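Textile Sorting Room, Plistarcombe
Notebook entry, 10 August 2024
Entered by G. Bakilana. Sheet 2387.

Purpose of the day: to continue the sorting of mixed hosiery on the white surface, and to settle the wording of the pattern classes before the Dirnier consignment is opened.

The classes drafted in February were Plain, Striped and Patterned. Veronika Pap has asked that Patterned be divided, as argyle takes up more of the stock than was foreseen and the colourways are easily confused once the socks are folded. It was agreed that argyle will have its own class, with the ground colour written first and the diamond colours after it. Brown with yellow and cream is therefore to be kept apart from black with red and yellow, even where the knit seems to be of the same weight.

Teal is to be entered as teal. Earlier sheets have green, blue-green and petrol for what must be the same stock, and these will be corrected when the sheets are copied up. Where the shade is in doubt, the sock should be compared with the Ziter card by the window and the card number written in the margin.

Striped socks are to be described from the cuff downwards. Ribbing is noted separately.

Brown argyle, with the striped sock at upper right:

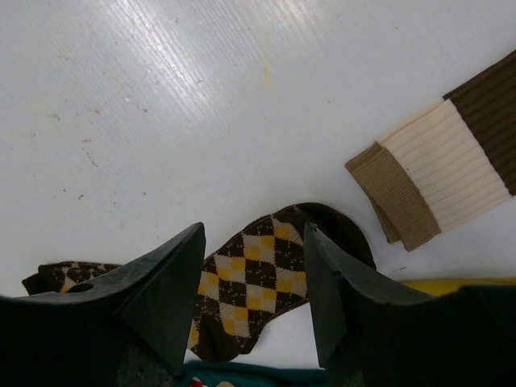
Teal knit, crumpled: 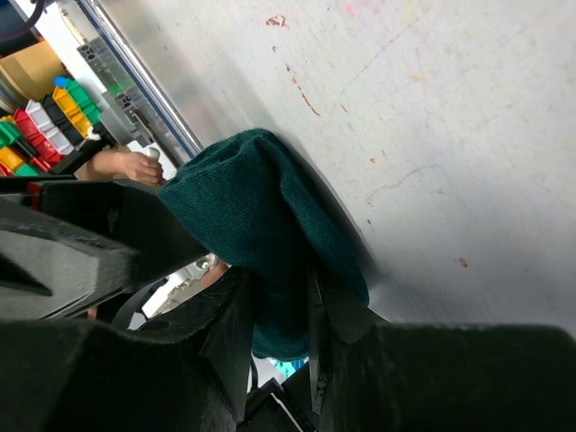
Argyle in black, red and golden yellow:

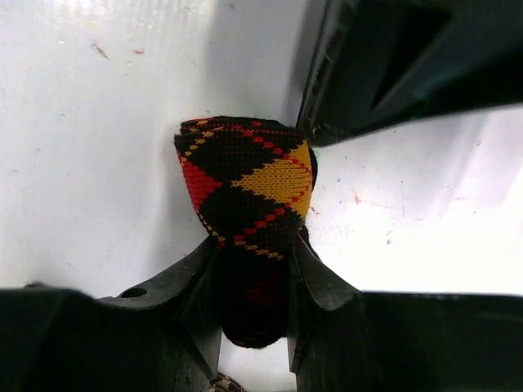 Teal knit, folded, with white fuzz and a small torn patch near the fold:
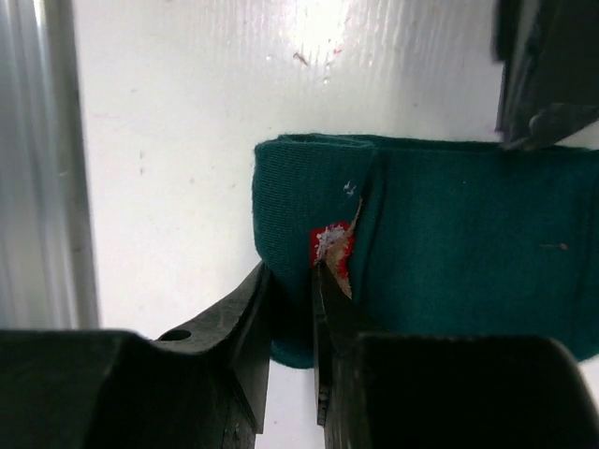
The rule on damage remains as before. An article with a tear, a hole or a pulled thread goes to the mending tray and is not paired until it has been examined. Loose fibres alone are not damage and should be entered as surface lint. V. Pap is of the opinion that lint ought to be brushed off before the shade is read. I have no objection, provided that the brush is cleaned between colours – the Zaidi brush sheds and should be withdrawn.

Storage. The shallow trays hold 40 pairs when the socks are laid flat, and fewer when they are rolled. Flat is preferred. The present shelving is rated for 3000 pairs in all, and will be sufficient for the Dirnier goods if the unpaired stock is moved to the lower cupboard first.

Outstanding:
New labels for the argyle trays, two colourways to begin with.
Copy up the February sheets with the corrected colour names.
Ask Dirnier whether their goods arrive paired or single.
Second reading of the teal shades by V. Pap, in daylight.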